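The duvet cover is a big cloth bag you put a duvet in, and I've been in charge of this page of the household wiki long enough to have opinions about it. I'll try to keep them in order.

## What it is

A duvet (comforter, if you grew up where I did) is a thick quilted filling, usually feathers, down, wool or polyester. It's a pain to wash. The cover goes over it like a pillowcase goes over a pillow, and you wash that instead. Simple enough! In a lot of homes the cover also does the job of a top sheet, so there's less to tuck in and you can make the bed in one good shake.

## How they close

There are 3 common ways to shut the open end:

- **Buttons.** Pretty, and quiet at night, but they come off in the dryer.
- **Snaps.** Fast. My favorite for kids' beds.
- **Zippers.** They hold best, though a cheap one will catch on the fabric sooner or later.

Some covers also have ties sewn inside the corners. You knot them around the corners of the duvet and it stays put – mostly.

## Fabric

Cotton is the usual pick. Percale is a plain weave and feels crisp, sateen has a bit of shine and feels smoother, and flannel is what I want in February. Linen costs more and wrinkles if you look at it, but I love it anyway. Polyester blends dry quickly and hold bright colors well, so you see them a lot in children's prints.

## Getting the duvet in

Minoru Onishi taught me the roll method, and I've never gone back. Turn the cover inside out and lay it flat with the opening at the foot. Put the duvet on top, line up the corners, and roll both together from the head like a sleeping bag. Then flip the open end around the roll, close it, and unroll. It takes me 2 minutes on a twin and a lot of grumbling on a king.

Roxana Bermúdez (she edits the laundry pages) prefers to reach in, grab the far corners from inside and shake. Try both!

## Color and prints

Plain white is easy to bleach, but I think a bedroom can take some color. Bright green is cheerful, it goes with black or navy, and a cartoon print makes it more fun for a kid or for me. 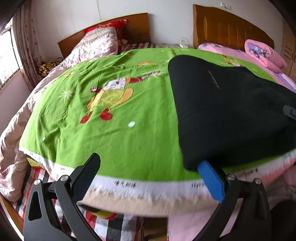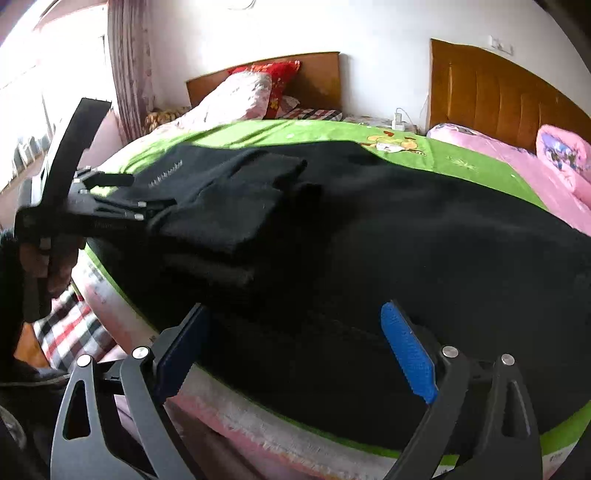 Dark clothes on green bedding:

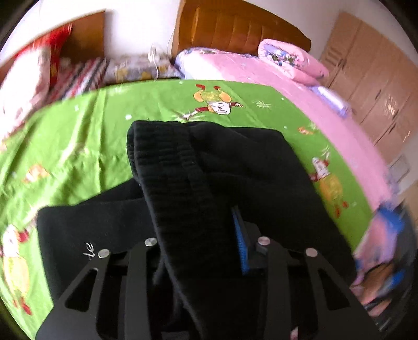

## Washing

Close the cover first, or every sock in the load will end up inside it. Wash it inside out if it has a print, and keep new dark or bright covers away from whites for the first few loads. Warm water is fine for most cotton. I change mine when I change the sheets, and the duvet itself gets aired over the porch rail when the weather's dry.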